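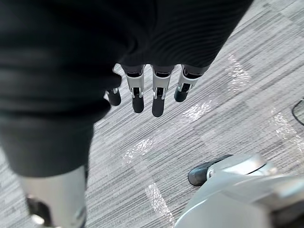
Zapatero abierto sobre moqueta en losetas: apoyo, nivelación y anclaje

Por tarima_flotante, 10 de agosto de 2021
1.345 visitas · 9 comentarios · Compartir

Planteo una duda de montaje. Local de oficina con moqueta en losetas de 50 cm, serie gris de Plakholm, colocada con fijador removible sobre solera autonivelada. En la entrada se deja el calzado de calle y se usan chanclas de pala, de modo que hace falta un zapatero permanente contra la pared.

El zapatero es un Memlow abierto, de bastidores laterales metálicos negros, con pletina perforada, y baldas de madera clara con resalte. No tiene trasera. El fabricante indica apoyo sobre pavimento duro y no menciona suelos textiles.

Problema: al cargar la balda superior, el conjunto cabecea ligeramente hacia delante. Con el nivel puesto de atrás hacia delante, la burbuja se desplaza en cuanto se apoya la mano en el borde. Sobre el gres del almacén no lo hace, por lo que descarto un defecto de escuadra en los bastidores.

Opciones que manejo:
1) Recortar la moqueta bajo los cuatro apoyos y bajar a solera.
2) Interponer una pletina de reparto bajo cada bastidor.
3) Anclar a pared y olvidarme del apoyo.

La opción 1 no me gusta porque la loseta queda inservible si un día se cambia el mueble de sitio. ¿Alguien ha resuelto algo parecido?

cota_cero escribió:
La 3 sin la 2 es media solución. Si anclas arriba y abajo sigue cediendo el pelo, el tornillo trabaja a tracción de forma permanente. En pladur acaba ovalando el taladro. ¿Qué pared tienes?

tarima_flotante escribió:
Placa de yeso doble sobre perfilería, con montantes a intereje estándar. Ninguno coincide con los dos bastidores a la vez. Uno de ellos sí cae en montante.

pelo_cortado escribió:
Instalo moqueta modular y discrepo del planteamiento. Una loseta de bucle bajo con base de betún o PVC apenas cede bajo la carga de unas chanclas. Lo que cede suele ser otra cosa: una junta entre losetas justo bajo el apoyo, o una loseta que no asienta por exceso de fijador. Antes de comprar pletinas, levanta las que quedan debajo y mira el dorso. Y pon una foto del suelo, que hablar de «serie gris» no me dice nada sobre el tipo de bucle.

tarima_flotante escribió:
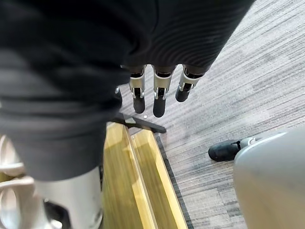
Losetas grises a rayas, junto a un listón de madera.

La tabla de la ficha técnica da bucle cortado a dos alturas, base bituminosa. Mañana levanto las dos piezas de la pared y confirmo cómo está el dorso.

pelo_cortado escribió:
Con ese dibujo la junta se disimula bastante y es fácil que un apoyo caiga encima sin darse uno cuenta. Pasa la uña, no te fíes de la vista.

Otra observación, aunque no es lo que preguntas: el rayado cambia de densidad de una pieza a otra. Yo habría comprobado la flecha del dorso antes de pegar. Si están mezclados los sentidos, al pasar el aspirador se verá más.

tarima_flotante escribió:
La variación viene de serie. Plakholm lo vende así y todas las flechas apuntan a la puerta, lo comprobé en su momento. El presupuesto del suelo fue de 3.000 euros con colocación y no pienso reabrirlo por una cuestión de gusto.

cota_cero escribió:
De acuerdo con dejar el suelo en paz. Vuelvo al mueble.

Mi procedimiento en este tipo de estantería:
– Pletina de acero de 3 mm, de la longitud del bastidor, con fieltro duro pegado en la cara inferior. Reparte la carga y salva la junta.
– Pies regulables sobre la pletina. Los de Weltbridge suben hasta 11 mm, suficiente para corregir el cabeceo.
– Una sola fijación a pared por bastidor, alta, con holgura vertical. Que impida el vuelco y no soporte peso.

En el lado del montante, tornillo para madera o autotaladrante según perfil. En el otro, taco basculante metálico. Nada de taco de nailon en placa.

perno_m6 escribió:
No veo necesario el taco basculante. Si el bastidor es de pletina perforada, se puede atornillar un travesaño horizontal entre los dos laterales, por detrás, y llevar ese travesaño a dos montantes. Toda la fijación queda en perfil y te ahorras depender de la placa. Además arriostra el conjunto, que en los muebles sin trasera es lo que suele faltar.

¿Cómo están repartidas las chanclas? El reparto importa más que el peso total. Un mueble ligero con la carga arriba y adelantada cabecea aunque esté sobre mármol.

tarima_flotante escribió:
El travesaño me parece mejor idea que el taco. Lo de la carga lo tengo más o menos controlado: las chanclas crema van en la balda de arriba y las gris claro abajo. Pesan muy poco, son de espuma. El código de color es por talla – crema para las grandes, gris para las demás – y es un criterio que vino impuesto, no lo elegí yo.
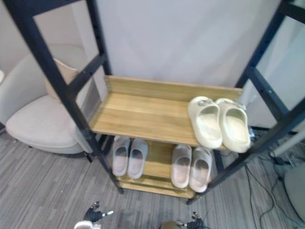
La balda superior tiene el resalte detrás, del lado de la pared, y la inferior lo tiene delante. Según el croquis de Memlow, las dos piezas son intercambiables y admiten los dos sentidos. Lo monté de esa forma para que arriba se pueda coger el calzado sin levantarlo por encima del canto. La consecuencia es que en la balda de arriba nada frena la chancla por delante, y las de talla grande tienden a quedar algo salidas.

perno_m6 escribió:
Ahí tienes parte del cabeceo. Quien coge una chancla que asoma se apoya en el canto y hace palanca. Yo giraría la superior para dejar el resalte delante, igual que la de abajo, y pasaría las grandes a la balda inferior. Coste cero y se prueba en diez minutos.

cota_cero escribió:
En lo de bajar las grandes, conforme. En lo de girar la balda, no. Con el resalte delante y sin tope trasero, las chanclas acaban tocando la pared y la ensucian. En una entrada con pintura plástica mate se nota en un mes. Si se quiere tope en los dos lados, un perfil en L de aluminio atornillado por la cara inferior queda discreto. Ahn tiene uno anodizado en negro que casa con los bastidores.

tarima_flotante escribió:
Actualizo después de levantar las losetas. pelo_cortado tenía razón: el apoyo delantero derecho pisaba una junta y una de las dos piezas tenía un cordón de fijador sin extender en el dorso. Rascado y asentado de nuevo, el cabeceo ha bajado aproximadamente a la mitad. Sigue habiendo algo de movimiento al apoyar la mano, ya sin que la burbuja salga de las marcas.

Queda así el plan:
– Pletina de reparto bajo cada bastidor, con fieltro.
– Pies regulables, solo en los apoyos delanteros.
– Travesaño trasero a montantes.
– Tallas grandes a la balda inferior. El resalte de la superior se queda donde está.

El perfil en L lo dejo pendiente. Primero quiero ver si con las chanclas pequeñas arriba hace falta.

Una duda para perno_m6: ¿el travesaño lo pondrías en el taladro más alto de la pletina o a la altura de la balda superior? Arriba del todo se ve. A la altura de la balda queda tapado por el resalte, pero pierdo brazo frente al vuelco.

pelo_cortado y cota_cero, gracias por las indicaciones. Cierro la parte de moqueta y dejo abierta la de fijación. En diciembre se revisa el local y anotaré entonces si los bastidores han marcado el pelo.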